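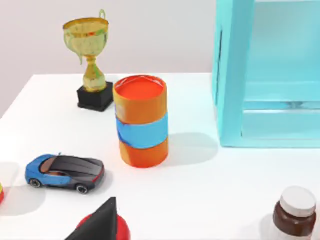

Why Metals Change Color

A metal object can look bright and even when it is new and dull or patchy years later. The change happens at the surface. It is called tarnish, and it is a chemical reaction between the metal and the air.

Air contains oxygen, water vapor and small amounts of other gases. Some of these join with the outermost layer of the metal and form a new substance with its own color.

Copper

Fresh copper is orange-pink. In air it first turns brown. Outdoors, over many years, rain and gases in the air turn it green. The green layer is called a patina. Copper roofs and statues often have one. The patina is thin and sticks tightly, so the metal under it wears away slowly.

Brass

Brass is a mixture of copper and zinc. A mixture of metals is called an alloy. Polished brass is yellow and is often mistaken for gold. Its copper can still react, so old brass may show brown or green patches.

Silver

Silver reacts with gases that contain sulfur. The result is a black layer called silver sulfide. Eggs contain sulfur, and a silver spoon used to eat them darkens quickly.

Iron

Iron rusts when both water and oxygen reach it. Rust is reddish brown and flaky. The flakes fall off and expose new iron, which then rusts too. Paint or oil slows this down by keeping water out.

Gold

Pure gold does not tarnish in ordinary air. It is also soft and costly, so many golden objects are made of another material with a thin coat of gold or gold-colored paint.

Try it

You need 2 dull copper coins, a small dish, vinegar and a pinch of salt. Mix the salt into the vinegar. Put one coin in the dish and leave it for 60 seconds. Rinse it with water, dry it and compare it with the other coin. Wash your hands afterward. Do not use coins from a collection.

Words to know

Alloy: a mixture of a metal with one or more other elements.
Patina: a thin layer that forms on a metal surface over time.
Tarnish: a change in a metal's surface caused by a chemical reaction.

Text by Gizella Jakab. Checked by Mamta Pal.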